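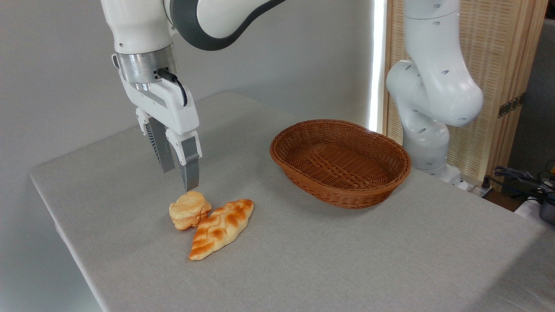 Gallery > Table and Bread > Baskets, oval

Braided loaf and flaky round on light gray cloth, with the oval basket in reddish-brown wicker. Nondley room, entry 51.
Posted Mar 21, 2022

The Table and Bread section covers serving pieces from the Skadton catalog set up with baked goods instead of on a plain backdrop. Catalog pictures give the outline of a basket but very little sense of scale, and most of the mail we get on baskets is from people who bought one too short for the bread they bake. Entries are numbered in the order they were set up, so the numbers within a section do not run in sequence.

Basket
Oval, Brekumier pattern, rolled rim, close weave inside. The close weave matters with flaky pastry, which sheds on everything. An open weave lets crumbs through to the cloth, and they work into the fabric when the basket is moved. The rolled rim gives a smooth edge to lift by and does not snag a napkin. Listed length is 40 cm, measured outside the rim. The inside measurement is shorter, and that is the figure to compare against a loaf.

Loaf
Braided, leaf-shaped, with a pointed end, glossy orange-brown crust. The creases between strands stay lighter than the ridges, and the contrast reads well against gray. A long loaf with a taper fits an oval basket better than a blunt one of the same length, as the narrow ends sit into the curve of the sides. Lay it along the long axis. Set across, it rests on the rim and rocks when the first slice is cut.

Round
Pale golden, layered, slightly browned on top. Puffed pastry of this type should not go under a loaf or be wedged against the side. If both are served from one basket, put the loaf in first and the round at the wider middle part, on top of the liner. If the round is taller than the rim, use a second basket.

Cloth
Light gray fabric, Hegde range. Gray was chosen for the section after white was tried in August and found to wash out pale pastry. Cream has the same problem to a lesser degree. Dark cloth shows every crumb. The Hegde cloth comes in two lengths and is sold unhemmed on request. Iron from the back at medium heat. Butter marks should be blotted and treated before washing; a hot wash alone tends to fix them.

Screen
Light wood with a woven, rattan-like panel, standing behind the table. The screen is part of the Nondley room and is not sold through the catalog. We have been asked for the maker and do not have that information.

Lining the basket
No liner is used in this entry. For table service we recommend one. A square of 57 cm folded once on the diagonal covers the inside with enough left over to turn back over warm bread. Smaller squares slide down under the loaf. Paper liners are acceptable for dry rolls but stick to anything glazed.

Care of wicker
Brush out crumbs with a dry pastry brush after use, working from the rim toward the center. Wipe with a damp cloth if needed and stand the basket on its side to dry, away from a radiator. Do not soak and do not put in a dishwasher. Color may deepen over the first year or so. A basket that has gone stiff and starts to creak can be misted lightly with water and left overnight. Store with nothing heavy on top; an oval that has been pressed flat rarely goes back to shape.

Sizes
The oval pattern is made in three lengths. The middle one is the 40 cm. The small size suits rolls only and will not take a full braided loaf. The large size is made to order, with delivery in around 7 weeks. All three share the same rim and weave, and the reddish-brown finish is the standard one. A natural finish is available in the small and middle sizes.

Replies to common questions
The basket is rated for dry and wrapped food. Unwrapped bread is fine for the length of a meal but should not be stored in it.
The finish does not need oil. Oil attracts dust and will mark the cloth.
Replacement rims are not supplied.
Cloth and basket are packed separately and may arrive on different days.

Filed under: baskets, oval; bread, braided; pastry; table linen, gray
Previous section: Trays and Boards
Next section: Pitchers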